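Section 4. Entering a relocation case in Rokunetti Trade Desk

4.1 Purpose of this section

A relocation case records the movement of production capacity from one country to another and the tariff position of the goods before and after the move. Rokunetti uses the case to recalculate landed cost, to list the origin documents needed and to warn of gaps in cover while both sites are running.

The section applies to users with the Planner or Senior Planner role. Users with the Viewer role can open a case but cannot change it. Roles are set in Section 2.

4.2 Before you start

Have the following to hand:

- the tariff code for each product line being moved
- the supplier record for the old site and the new site
- the planned first shipment month from the new site
- the current origin statement, if preferential duty is claimed
- the Bekine rate file for the present quarter

Note: Rate files from an earlier quarter will load without an error message. Check the quarter shown at the foot of the Rates screen before going on.

4.3 Creating the case

1. From the main menu, choose Cases, then New, then Relocation.

2. Type a case title. The title may be up to 40 characters long and must not contain a slash or a colon. It appears on every printed report.

3. Choose the country of the old site from the Leaving list.

4. Choose the country of the new site from the Joining list. If a trade agreement is held on file for the pair of destination and joining country, a green bar appears beneath the list. If the bar is grey, no agreement is held and the standard rate will be used throughout.

5. Select the destination market. Only one market can be entered per case. Where goods from the new site will be sold in several markets, create one case for each and link them as described in 4.6.

6. Press Save Draft. The case is given a number and is placed in the Open list.

Caution: Do not change the destination market once product lines have been added. All duty figures in the draft will be cleared and cannot be restored.

4.4 Adding product lines

1. Open the draft and choose the Lines tab.

2. Press Add and enter the tariff code in full. Short codes are accepted only for searching.

3. Enter the yearly volume and the unit of measure. The unit must match the one held in the supplier record. Kilograms and pieces are not converted.

4. Enter the share of materials bought from outside the joining country, as a percentage of the ex-works price.

5. Press Test Origin. The result is shown as Met, Not Met or Refer.

6. Repeat for each remaining line.

A case can hold 1000 lines. Larger moves should be divided by product family. Dividing by month of shipment causes the same line to appear in more than one case, and the yearly totals will then be wrong.

A result of Refer means that the rule for that code depends on a manufacturing process, and the percentage alone is not enough. Open the rule text, choose the process carried out at the new site and press Test Origin again. If none of the listed processes applies, leave the result as Refer and pass the case to a Senior Planner.

Note: Message 39 ("Rule not in force") appears where the agreement has been signed but has no start date in the rate file. The line is calculated at the standard rate until a start date is loaded.

4.5 Setting the overlap period

During most moves, both sites supply the market for a time. The overlap period tells the program which rate to use for each shipment.

1. Choose the Overlap tab.

2. Enter the first shipment month from the new site, for example February.

3. Enter the last shipment month from the old site.

4. Enter the split of volume for each month between the two dates. Each month must add up to 100 per cent.

5. Press Check.
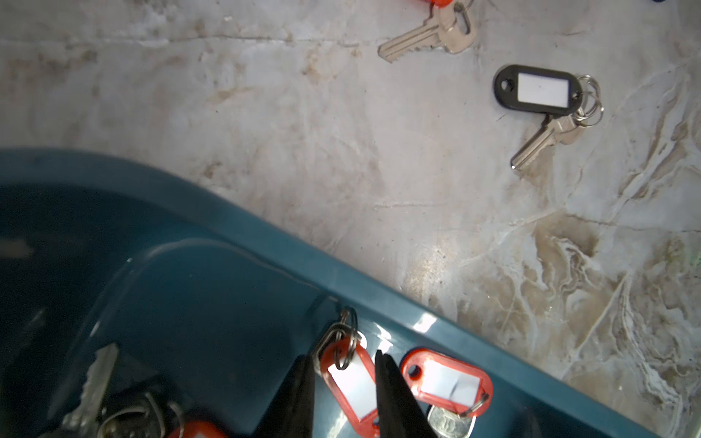

If the check fails, the months at fault are marked in red. Correct the split and press Check again. The case cannot be submitted while any month is marked.

Goods already in transit on the date of a rate change are treated according to the date of arrival. To use the date of dispatch, tick Transit Relief on the same tab. Tick this box only where the customs authority of the destination market allows it in writing, and attach the notice to the case.

4.6 Linking and submitting

1. Choose the Links tab and add the numbers of any related cases.

2. Open the Summary tab. Compare the landed cost before and after the move for each line.

3. Press Submit. The case is locked and sent to the Mfaume approval queue.

A submitted case can be recalled until an approver has opened it. After that, a new version must be made from the Versions menu. The earlier version is kept and can be read but not edited.

Form 1925 is produced on approval and stored in the Documents tab. Sites using the Lutstead archive link will also find a copy in the archive folder for the destination market.

For changes to a case after the first shipment, see Section 5.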